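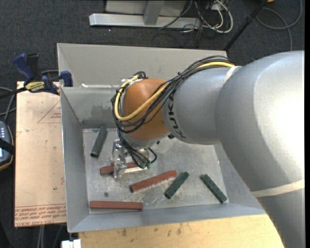

Bin cell, arm over the blocks, clamp on the left.

Bin Cell Inspection Checklist, With My Comments
Filled in by Araceli Ayala, 8th March
Copy to Fergus Skinner and the Flukholm binder

Reason for inspection: protective stop during a pick, gripper finger touched the bin wall. No injuries. I was at the desk, Fergus was on the pendant, and we both heard it. It's a nasty little clank, and then everything goes quiet and you stand there feeling guilty.

Marks used: OK, FIX (cell can run once it's done), HOLD (cell stays off until it's done).

1. STOPS AND ACCESS

1.1 E-stop on the pendant latches and releases – OK
Pressed it three times in manual and once in slow auto. Dropped out every time.

1.2 E-stop at the desk – OK
Same. The label is peeling again, so I stuck it back down with tape. Yes, I know, Fergus, a proper label is on the Teleck order.

1.3 Walkway clear, nobody inside the marked zone during auto – FIX
The tape line on the carpet has worn away on the desk side. I could only tell where it was because I remember putting it down in November. Needs redoing, and please use the wide tape this time!

1.4 Reset has to be done by a person who can see the whole bin – OK
Tried it from the desk and it refused, as it should.

2. SPEED AND LIMITS

2.1 Manual speed limit active – OK

2.2 Auto speed for bin work no higher than 50 percent – HOLD
So this is where it starts to get interesting. The program header said 50. The override on the pendant said 78. Fergus thinks it got bumped while he was testing the long moves for the Bototwood demo, and he was very nice about owning up to it, but I don't love that you can leave it there and load a bin program on top with no warning at all. I want the program to check the override itself and refuse to start. Until that line is in, the cell is off.

2.3 Lower height limit matches the bin floor – OK
Checked with the gauge block at the four corners and again in the middle. The scratches on the floor of the bin are old ones and I'm not counting them against anybody.

2.4 Side limits match the bin walls – HOLD
Off by 10 mm on the clamp side. See section 3, it's the same story.

3. BIN AND CLAMPING

3.1 Bin seated flat on the table – OK

3.2 Clamp tight – HOLD
I could shift the bin with one hand. Not far, but I could, and if I can then a KUKA arm certainly can. What I can't tell you is whether the clamp was loose before the stop or whether the hit loosened it. I'd love to know. Fergus says he snugged it up that morning and I believe him, so maybe it creeps over a long run. We should put a paint mark across the jaw and the bin wall so next time we've got something better than my memory and his.

3.3 Bin position checked against the reference after clamping – HOLD
There was no entry for this in the log. I'm adding it as a signed line. It takes two minutes with the corner probe.

3.4 Blocks are the right mix and none stuck together – OK
Three green and three red for this routine. We had them spread out at all sorts of angles, and the green one leaning on the back wall is exactly the kind the planner finds hard. The finger has to come in close to the wall to get hold of one like that, so a bin that's shifted even slightly eats up all your clearance.

4. GRIPPER AND CABLES

4.1 Fingers straight, no cracks – OK
Took the contact finger off and laid it on the flat plate. No rocking. Beltrán's sheet says swap it after any hit above 70 newtons, and the log gave a lower peak than that, so it goes back on. I've written the stop against its number in case it happens twice.

4.2 Finger screws torqued – FIX
One was a bit shy. Done while I was there.

4.3 Cable bundle has slack through full wrist rotation – OK
Turned the wrist both ways in manual, slowly, watching the yellow cable the whole time. It makes a big loop and I always expect it to catch on something, but it cleared.

4.4 Thin cables down to the gripper not able to snag a block or the bin edge – FIX
They hang lower than I'd like. Nothing caught while I watched, but one of them forms a loop that I could easily hook a finger through. One more tie, please, and then repeat 4.3 with it on.

4.5 Connectors seated – OK
Pushed each one. No clicks, so they were home already.

5. TABLE AND FLOOR

5.1 Cords beside the table out of the foot path – FIX
They run down below the board to the floor, right about where I put my left foot. A short cover would sort it.

5.2 Pendant has a place to live – FIX
A hook would be nice. I've been asking for up to a year now and I'll keep writing it here every time.

RESULT: HOLD

To clear: 2.2, 2.4, 3.2 and 3.3, in that order if you can, Fergus, with 2.4 checked again after the clamp is done. Ten empty cycles at low speed, then one pick of the leaning block with a hand on the stop. Call me over for that one, I want to watch it.

Inspected: A. Ayala
Cleared by: F. Skinner (leave blank until the holds are closed)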